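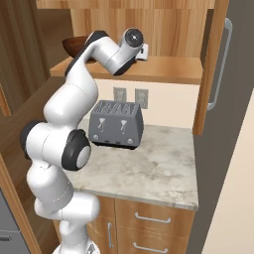
Wooden upper shelf, kitchen setting.

Gerside Stone and Shelf Care Oil-Wax, 50 ml trial tin and 2 litre can

Product details

Gerside oil-wax is a clear finish for bare or previously oiled wood indoors. It is made for shelves, worktops, window boards and table tops. It can also be buffed very thinly onto honed stone, where it deepens the colour a little and makes water marks easier to wipe off. It is not a varnish and does not leave a film on the surface.

The trial tin is enough for one small shelf or a test patch in each room. The 2 litre can is the size most people order for a full kitchen. Both have the same contents and the same shade.

Finish: satin, clear
Sizes: 50 ml, 2 litres
Coats: two on wood, one on stone
Time between coats: 12 hours
Apply with: lint-free cloth or white pad
Clean up with: white spirit

Preparing the surface

Wood should be clean, dry and free of old varnish. Sand along the grain and take the dust off with a vacuum and then a barely damp cloth. Let it dry fully. If the shelf has been polished with a silicone spray in the past, wipe it down twice with white spirit first or the oil will sit in patches.

Stone needs to be washed with Cirnen neutral cleaner and left overnight. Do not use vinegar or bathroom descaler on marble, before or after treatment. Both will etch it, and no wax will hide the dull spots. 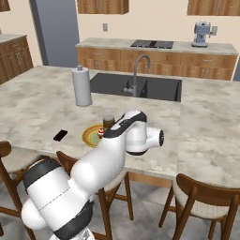

Polished stone takes up very little oil, and on some pieces none at all. Try a patch near the back edge and look at it the next morning. If it still feels greasy, the stone is too dense for this product and you should use Toma stone sealer, which is sold separately.

Applying

Stir the can well, do not shake it. Put a small amount on the cloth and work it in with the grain, keeping a wet edge. Leave for a quarter of an hour, then wipe off everything that has not soaked in. Most complaints we get about sticky shelves come down to this step being skipped. Hold the work up to a window if you can – missed patches show as shiny streaks.

Shelves can go back up the day after the last coat. Keep cups and plant pots off them for around a week. A worktop can be used lightly after the same time, but mop up spills straight away for the first month.

Rags soaked in oil can heat up and catch fire on their own. Lay them flat outdoors to dry or put them in a bucket of water before throwing them away.

Upkeep

Dust with a dry cloth. Refresh worktops when water stops beading, usually once or twice a year. Shelves need much less. There is no need to sand between refresh coats unless the grain feels rough.

Delivery and returns

Orders are sent from our Trerkolska warehouse. The 2 litre can travels by road only, so allow extra time for the islands. Unopened cans can be returned. Opened cans cannot, so please try the 50 ml tin first if you are unsure about the shade. Delivery is free on orders over £69.

Also in this range

Cirnen neutral cleaner, spray or refill
Toma stone sealer
Gerside white pads, pack of 12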